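Namitz Twin Bench Kit
Two-arm tabletop workcell from Gudo

Home > Benches and workcells > Namitz Twin

The Namitz Twin is the bench we always wanted to have ourselves: two black jointed arms facing each other across a wood tabletop, all of it held in one aluminum extrusion frame. You get the table, the frame, both arms, two grippers with wrist cameras, the cabling and the control software, and you can be sorting dishes with it the same afternoon the crates arrive. (Okay, maybe the next morning, if you stop to admire the cable chart. We did!)

We built the Twin for people who work with ordinary household objects. Bowls, racks, cutlery trays, small boxes. Those sound easy until you try picking up a shallow glossy dish with two flat fingers, and then you find yourself happily losing a whole week to it. Our own favorite test set is black bowls with pinched or wavy rims. They throw highlights back at the cameras, they have no straight edge to grab, and they nest together so well that getting one off the stack is a project of its own.

What the bench does well

Both arms can reach the middle of the table, so passing things across, holding with one arm while the other works, and clearing the center all happen in shared space. The control software keeps track of both arms together and slows them when they come close. You can set how close is close. We leave it at the factory value for anything new and tighten it once a task has settled down.

The fingers are big, matte and angular, and they meet at a narrow gap at the tips. That shape took us a long time to get right. The tips pinch a thin rim, and the wider part lower down steadies whatever has been picked up. Finger sets swap with two screws and a hex key that clips under the table rail.

Then there's the wrist camera, and we're big fans of this one. It sits low behind the fingers and looks out between them, so you always see both tips along with whatever is coming up ahead of them. When a grasp goes wrong you can step back through the recording and find the moment the rim slipped.

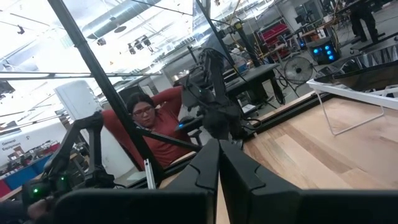
One customer wrote in that the low camera position took some getting used to, that for the first few days it felt like looking at the world past your own thumbs, and that after that the overhead view seemed too far away to be of any use for fine placement. We'd still keep both on. The overhead camera is where you notice that your layout has drifted, and it's the one to show visitors.

Setting up a task

Start simple. Put one bowl down, pick it up, put it back. Add a second one and a place for it to go. A wire rack makes a great target because it lifts the goal off the table and forces the arm to come down from a proper height. After that you can spread the dishes out in a row, turn one of them a little, and let the two arms split the job.
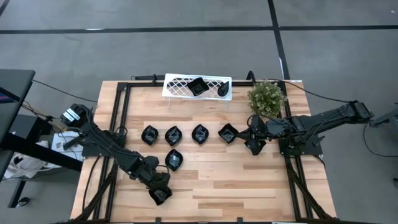

Once you're happy with a layout, save it as a scene in the software. A saved scene keeps the overhead picture as a faint overlay, and you line the real objects up with it before each run. The library holds up to 3000 scenes, which is plenty for us, and you can tag them, copy them and send them to a colleague with the same bench. We keep a folder called "mean ones" for layouts that beat us.

A few things worth adding to the table: something leafy, something with holes in it, something very dark. A potted plant is wonderful for this. All those small leaves make a busy patch in the camera view, and a setup that copes with a plant next to the dishes will cope with most kitchens.

Working around the bench

Give the Twin a clear floor on all sides if you can. The frame stands on its own legs and doesn't need a wall, and we like to mark the floor with tape so that the bench goes back to the same spot after cleaning. Route the arm cables outward, never across the tabletop, and leave slack at the shoulder and the elbow. The emergency stop comes on a long lead. Put it where your hand already is. 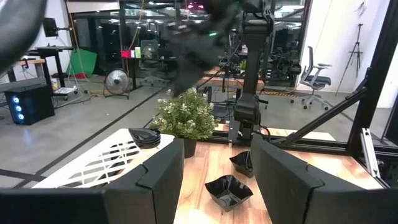 Pelkonen, in a comment under our August update, asked for softer finger pads and a quieter gripper motor, and added that two arms on one table had changed which tasks the lab even bothers to try. The pads are done! They fit every Twin we've shipped and you can order them below. The quieter motor is on our test bench and we'll post when it's ready to go out.

In the crates

Tabletop and extrusion frame, with brackets
Two arms with mounting plates
Two parallel grippers, fitted with standard fingers
Two wrist cameras and one overhead camera
Cable set, chart and ties
Emergency stop on long lead
Control software, with updates included

Details

Packed weight: roughly 38 kg per crate
Order code, complete kit: NT-2013
Order code, soft finger pads (pair): NT-677
Software add-on: Dekunix scene editor, sold separately

Dishes, racks and plants are up to you – thrift stores are excellent for this. If you have an odd object you'd like us to try before you order, write to the Gudo bench desk and we'll put it on our own Twin and send you the recording.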